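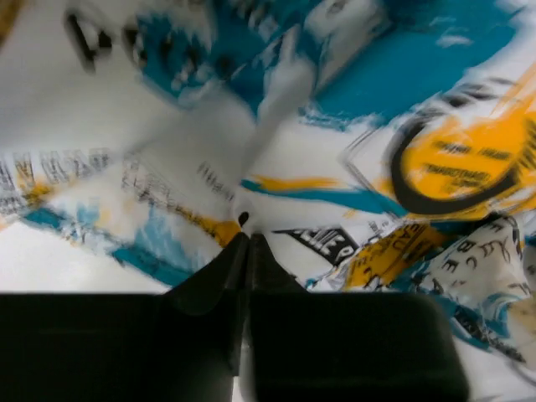
Minutes of the Nerkunham Laundry and Linen Circle, held in the back room at Umorley on 2020-03-28. The Chair opened by asking for the lost property to be dealt with first, as last time it came last and we all went home before reaching it. The main item is the printed cloth, white with teal, yellow and black all over it in the graffiti manner, which has been on the books since August and has still not been claimed. One member thought it was a shirt. Another thought a pillowcase with ambitions. It was agreed to enter it as "cloth, printed" and move on.

Apologies: received from two members, and from a third by way of not turning up.

Minutes of the last meeting: accepted, with one correction. "Fitted sheets were defeated" should read "fitted sheets were deferred". The member who asked for the change said the first version was closer to the facts but she would like it on record properly.

Matters arising

The Nisbet airer is still at Carnance. Carnance say they sent it back. The Secretary will write again, more shortly.

The iron has been descaled. Thanks were given, and the smell was noted.

The cupboard door now shuts if lifted slightly and leaned on. A member offered to look at the hinge. The same member offered in August, and the meeting thanked him for both offers.

1. Folding of printed items

There was a long discussion of whether printed cloth should be folded with the pattern in or out. The case for pattern in is that it keeps the print from rubbing on the shelf. The case for pattern out is that you can tell what you have got without pulling the whole pile onto the floor, which was done twice last month by people who prefer pattern in.

A member asked whether the printed cloth could serve as the test piece. It was pointed out that it would have to be flattened before anybody could say which way was out.

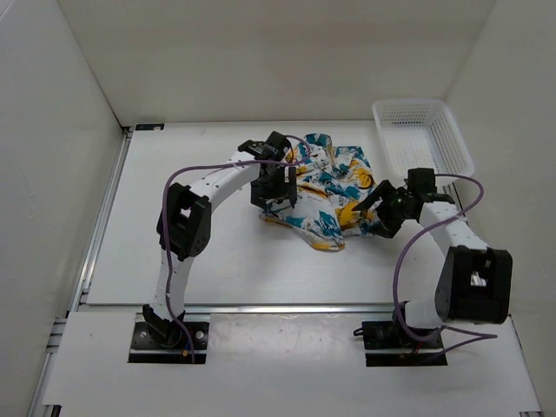 The Chair wondered if a heap could be entered as a third method. This was not seconded. The meeting then voted, and pattern out was carried by 7 to 6, with the Secretary asked to put a notice on the cupboard. Large letters were requested -- the last notice was read by its author only.

It was further agreed that creases should be smoothed by hand from the middle outwards before the first fold, and that corners should be found before folding and not during.

2. Shelf labels

The present labels say Small, Medium, Large and Other. Other now takes up most of the cupboard. Proposals were heard for Tea Towels, Pillowcases and Things With Writing On. The last was felt to be too narrow by one person and too broad by everyone else. Held over.

3. Money

The balance stands at £251. The new pegs came to £49, which was questioned. They are good pegs. A member asked if they were £49 good and was invited to come and try one after the meeting.

4. Any other business

The kettle at Umorley is not ours and must not be used for steaming collars.

Nisbet have asked whether we would like their spare tablecloths. Nobody could recall anything coming from Nisbet that did not need mending first. To be accepted, subject to a look at them.

Actions

Secretary: cupboard notice; second letter to Carnance.
Chair: Nisbet tablecloths, including the look.
All: to ask at home about the printed cloth. If no owner comes forward by the next meeting it goes into Other.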